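Subject: Re: [site-practice] Draft 4, keep-out rules for mobile arms in shared rooms
From: Damian Kalinowski
To: site-practice list

Olesia Bondarchuk wrote:
> Attached is draft 4. The main change is section 3. We now ask for a
> clear lane of 900 mm on every route the base can take, and a 30 minute
> walk-through by the operator before the first powered move of the day.
> Yevdokiia and I think the checklist (16 items, appendix B) covers what
> went wrong at Vurncombe. I'd like to close comments by the end of
> January and send it to the sites as a requirement, not guidance.
> Tymofii has asked that each item get a yes/no box so that it can be
> audited.

Olesia, thanks for turning this around. I've read it twice and I'm still not sold, and I'd sooner say so now than after it goes out as a requirement.

Start with the 900. Where does it come from? Draft 2 said it was "in line with common practice" and draft 4 drops even that. If it's the width of the Karpenko base plus a margin, write down the base width and write down the margin, so a site with a narrower machine can work out its own number. If somebody measured a doorway once, we should know that too. I asked Nuwan Fakir, who was on the first drafting call, and he remembers the number already being in the file when he opened it.

Then there's what the number applies to. Section 3.2 talks about the lane at floor level. The base is the part of the machine least likely to surprise anybody. It's slow and it has a bumper. The arms are what swing out over things, and a desk top sticks out past its own legs. You can have a lane that passes with a tape measure on the floor and fails at elbow height. Appendix B has one line for this, item 11, "overhead and side clearance adequate." Adequate to whom? Put a yes/no box next to that and you'll get 16 yeses from every site, every morning, and Tymofii will have a very clean audit.

I'd also like to see corners treated separately. Most of the places we work were furnished by people who wanted to get everything in. Desk against appliance, appliance against heater, and whatever was left over is floor. The draft pictures a corridor with a wall on each side, and I can't think of one of our rooms that looks like that. 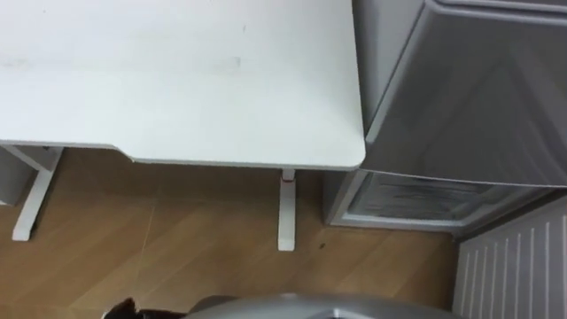 So for corners, my proposal is that we stop asking for a lane at all and ask for a stop line: the base doesn't cross it, the arms may, at reduced speed, with the operator in reach of the stop button. Tape on the floor is cheap. We did this with the Clamby unit last winter and the operators kept to it without being told twice, which is more than I can say for anything in appendix B.

On floor debris, item 6 says "floor free of all objects." Nobody will meet that. Give a size. Under whatever size we pick, it's housekeeping. Over it, you don't drive.

The 30 minutes I would simply delete. A fixed time tells people to stand around until it's up. If the room is the same as last night it takes five, and if someone has moved a desk it may take an hour. Say what has to be looked at and leave the clock out.

Last, Vurncombe. I've read Yevdokiia's note again and as far as I can tell the lane there was wide enough under this draft. The arm was parked in the wrong pose before the base moved. Which of the 16 items would have caught it? I went looking and came up with none. Parked pose isn't on the list. If I've missed it, give me the item number and I'll withdraw this paragraph.

Until then I'm against calling it a requirement. Send it out as guidance, let Primura and one other site run it for a month, and ask them which boxes they ticked without looking.

I can write up the stop line text if people want it. I don't have time to redo the appendix.

Damian

_______________________________________________
site-practice mailing list
To unsubscribe, send a blank message with "leave" in the subject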